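Swapping a hard drive in an older desktop tower

Shut the computer down from the menu, switch it off at the back and pull the power cord. Hold the power button in for a few seconds, then lay the tower on its side with the open side up. A good-sized table helps – you want room for the screws and the side panel.

Many older office towers hold the drive in a blue plastic caddy. Squeeze the two tabs, and the caddy should slide out. If it sticks, look for a cable still attached before you pull harder. 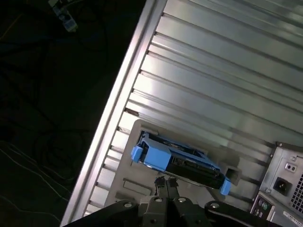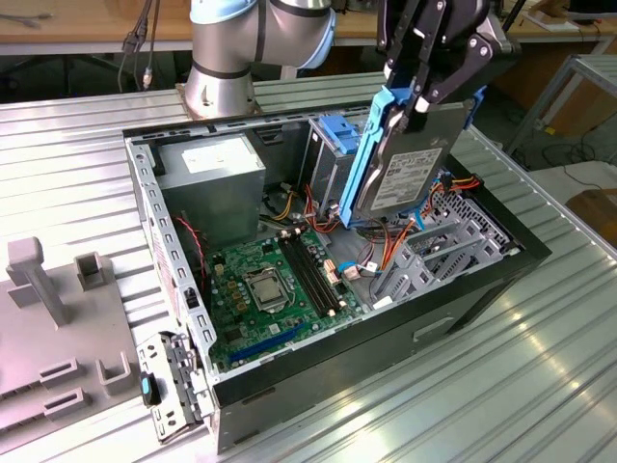 Wires to move before the drive goes back:

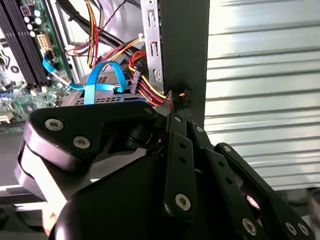
Can I reuse the old caddy with a new drive?
Most of the time you can, as long as the new drive is the same 3.5-inch size. Flex the plastic gently and seat the pins in the screw holes. A smaller drive needs an adapter.

Plug in the data cable first, then the power. Both connectors fit only one way. Tuck spare wire away from the fans and tug each plug lightly before you close up.

Adi Yusof wrote in to say he labels each cable with masking tape and takes a phone photo before unplugging anything. Good advice, and it costs next to nothing. Keep the old drive in a drawer until you have checked that all your files copied over.

Last updated 1 October 2022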